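Last updated: February 2019
By Mekdes Wubshet, Nundby Kitchen Services

NUNDBY OPENS SHARED KITCHEN SUPPLY ROOM IN RUVLOW

Nundby Kitchen Services has opened a shared supply room for small food businesses in Ruvlow. The room stocks wraps, bags, lids, labels and cleaning goods, and it is open to any cook or caterer who rents time in the Gashaw Street kitchens.

Until now, each business using the kitchens brought in its own supplies and took the leftovers home at the end of a shift. Cooks told Nundby that this took up room in their cars and that they often ran short in the middle of a job. Under the new setup, members take what they need from the shelves, write it on a sheet by the door and pay once a month.

"Most of our members are one or two people cooking for markets and office lunches," said Abrehet Mersha, who manages the kitchens. "They buy wrap and foil one box at a time and pay the full store price. Buying by the case brings the price down, and we pass that on."

The supply room measures 900 square feet and takes up the former cold store behind the main kitchen. It has two aisles of shelving, a packing table and a sink. Goods are kept by type, with food wrap, foil and baking paper nearest the door. Cleaning products are kept in a separate closet with its own key.

Nundby asked members last year which items they used most. Plastic food wrap came first, followed by lidded tubs and date labels. Several members asked for wrap in boxes with a slide cutter, saying that metal teeth tear the film unevenly and catch on gloves. The room now carries slide-cutter wrap along with the plain catering rolls.

Yeshi Negussie bakes flatbread and pastries in the kitchens and helped set up the shelves. "I wrap every tray before it goes in the van," she said. "I go through a lot of film, and I would rather walk across the hall for a new box than drive to the store at six in the morning."

Work on the room cost $2,747, which covered paint, shelving and new lights. The shelving was supplied at a reduced price by Pleltel, a local storage firm. Members did the painting themselves over a weekend.

Members can use the supply room whenever the kitchens are open. Boxes and rolls are sold whole, and opened packages cannot be returned. Tubs and lids may be taken singly. A member who wants an item that is not on the shelves can add it to the request list, and Nundby will order it when more than five members have asked for it.

Eskil Sjöberg, who handles ordering, said the stock list will be looked at again in May. "We may have too many small bags and too few large ones," he said. "We'll know better after a few months of sheets."

There is no separate fee to join. Businesses that do not yet rent time in the kitchens can ask for a tour and a price list at the front desk on Gashaw Street.

Press contact: Ayana Endale, Nundby Kitchen Services, Ruvlow
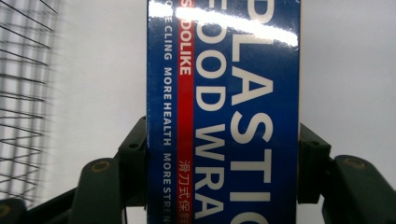 A box of plastic food wrap with Chinese and English lettering.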